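Home | News | Opinion | Letters | Obituaries | Contact

Print this story | E-mail this story

Leave the porch lights on

I've lived on Royer Street for 30 years, and I still walk the dog after supper, same loop, down to Terby Park and back. Lately I'm one of the few. We had two break-ins and a car shot up in April, and now everybody on the block wants cameras!

Fine, buy a camera. But I'd like Prilldale to fix the streetlights first. I called in the dead one by 1409 Royer (twice, thank you very much) and it's still dark. The city has money to lease a camera trailer from Ludero, and it sat by the park for some 40 days with its blue light blinking while kids cut through the pitch-black lot behind it.

I want officers out of their cars, too. The one who walked our block on a Friday evening got an earful from me, and she wrote it all down. I'd take 100 more evenings like that over another trailer. And please, folks, call when you hear something. Don't just post it online and go to bed.
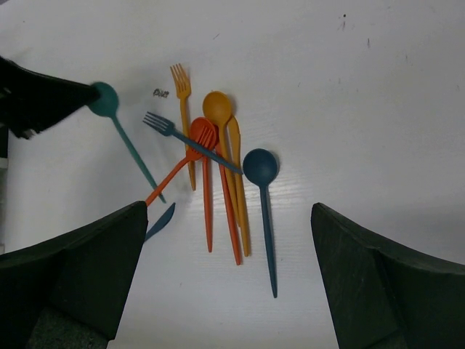 Who do I call about a streetlight that's out?

Call the Prilldale public works desk and give them the nearest house number.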